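Visit to the Heitmann map collection, Bokel

25 Apr 2021

I spent a day at the Heitmann collection in Bokel to look at the survey sheets that the town's building office kept between the 1920s and the 1950s. My own project deals with how streets were renumbered after the war, and these sheets show the old parcels and the new ones on the same paper. The collection holds 600 sheets. I had asked for 40 and was given 36; the other 4 were out for repair.

Readers register at the front desk and leave coats and bags there. The sheets come up in flat folders, one folder at a time. Pencils only. Photography is allowed without flash, and there is no charge for it.
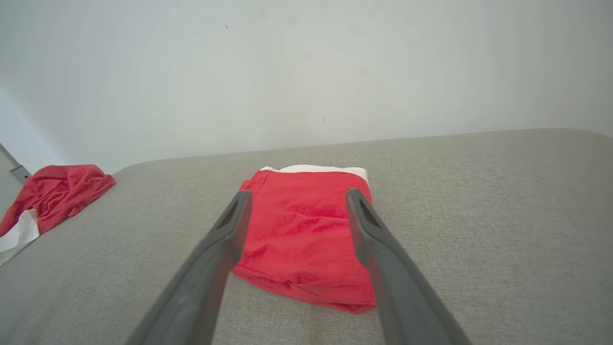 The sheets

Most are drawn in black ink with later changes in red. The earlier hand is small and hard to read, and several parcels carry two or three owners' names written over each other. The sheets for the Semus quarter, on the low ground by the canal, were the most useful. They give the old street line, the line proposed in 1948, and in a few places a third line that seems to be what was built. I found no written explanation for the difference – the council minutes may have it, but they are kept in another building and were not open to visitors that day.

The Indero mill site is on a sheet of its own, at a larger scale. The mill yard is shown as an empty lot with the foundations dotted in.

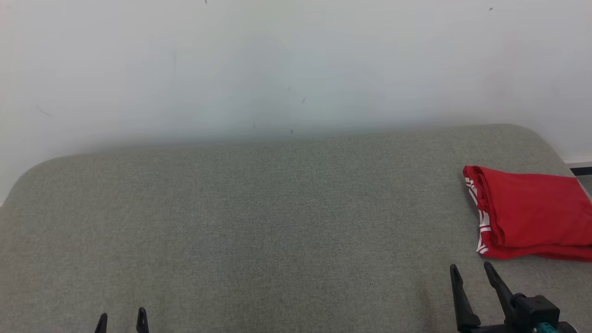
Walking through the Semus quarter in the afternoon, I tried to match the third line to the present curbs. It fits well on the north side and poorly on the south, where later garages have covered the old lots. Inside, much of the quarter is plain, with white walls and gray upholstery, and little in the rooms points back to the years I was reading about. The street corners tell more. Two of them still have the cut-off angle drawn in 1948.

I plan to go back in November for the missing sheets and the minutes.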